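**Tostau opens its doors in December, robots included**

TRARNOMITZ - Tostau, the automation workshop behind the Foron two-arm bench, will hold its first open day this December. Doors open at 10 a.m. and there is room for 120 visitors. At last count 187 had asked to come, so please register before putting on your good shoes.

The main demonstration is tabletop handling: picking up foam blocks, turning them over and setting them down again, at a pace any toddler would find insulting. "People expect the future and get a pair of arms thinking hard about a block," said Casimiro Sepúlveda, who runs the bench. "I've watched 310 hours of it and I still lean forward."
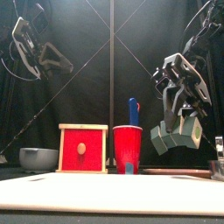
Guests may choose which object the arms try next, within reason. Car keys have been suggested and declined. The Foron team will take questions until 2 p.m., and coffee will be poured by humans, as the arms are not yet insured for it.

Entry is free. Parking is behind the Nugroho building - follow the signs, not the delivery vans. Press places can be reserved through the Tostau front desk.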